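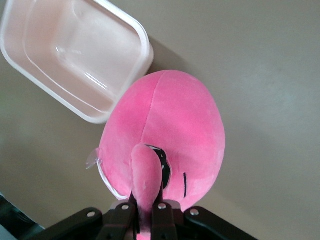

I have worked with sound for small films and animation since I was a student, and in these years I have bought more sound libraries than I want to confess to my wife. My opinion after all this buying is simple: we own too many sounds and we know too few of them. Think of a modest job, a pink plush toy with a stitched seam and a soft, fuzzy body that somebody squeezes close to the lens. What does it sound like? If I type "plush" in my search program, I receive 908 results. I listen to maybe 15 of them, my ears become tired, and I take the third one. It is a sound of a pillow, I think. It was recorded very well, in a very quiet room, and it has no character at all.

I don't want to be unfair to the people who make libraries. Many of them are artists, and they go out at four in the morning to record a frozen lake while I sleep. My complaint is with us, the editors, and with the way the libraries are sold to us. Every offer speaks first about the number of files. Last spring I bought the Larnico household collection, because it was cheap and the number was big. There are 56 recordings of one kitchen drawer in it. I opened them one after another during an evening, and I could hear a difference between perhaps the first ten. After that the drawer was only a drawer.

My first teacher in this work was Garnet Simard, who mixed documentaries and later taught a night course above a shoe shop. Garnet had a library of 300 sounds. It was on tape first, and then on one hard drive with a broken corner. He knew each sound like you know the people on your street. When a director asked for a door, he did not search. He asked what kind of person is coming in. Then he went to the sound he needed, and often it was not a door but a suitcase, or a cupboard with something added under it. I remember a train station scene where the brakes were made from a fork and a radiator cover, slowed down. The director never asked, and I am sure he still believes that he heard a train.

Some colleagues tell me this is nostalgia, and that the search is better now. They are partly right. At Usadar, the studio where I rent a desk, everybody uses a search tool that understands whole sentences. I can write "small wet object falls on carpet" and it finds me something. I use it when a client waits on the phone, and I am thankful for it. But the tool finds what I describe, and I describe only what I already imagine. Garnet's suitcase would never come up when I write "door."

There is also the question of sameness. I watch a lot of animation with my daughter, and I started to recognize sounds. There is one cloth movement with a small click at the end, I believe it was somebody's watch, and I have heard it now in three different series. When a sound becomes very popular it stops belonging to the story. I hear the library and not the character. My daughter doesn't hear it, of course, and I try to keep quiet on the sofa.

So what do I propose? I don't ask anybody to delete their drives. What I did myself, in January, was to make one folder which I called Uysal, after the street where I grew up. I allowed myself almost 300 sounds there, in honor of Garnet. To put a new one in, I must take an old one out. From all the big collections, only 37 files survived the first selection. The other ones I recorded myself, many of them with a simple microphone in the bathroom, with towels hanging on the door. Some are noisy. In one of them you can hear my neighbor's dog, and I have used it twice already.

The last short film I made, for a young company named Urnico, was cut nearly completely from this folder. It took me two days longer than usual, and I was not paid for these two days. The producer said the sound was "a bit strange, but nice." I had to redo the footsteps, because mine were too heavy for a rabbit - this was a fair criticism. The replacement steps came from dry beans in a sock, tapped on the back of a book. I put them in the folder the same night and took out a glass of water that I had never liked.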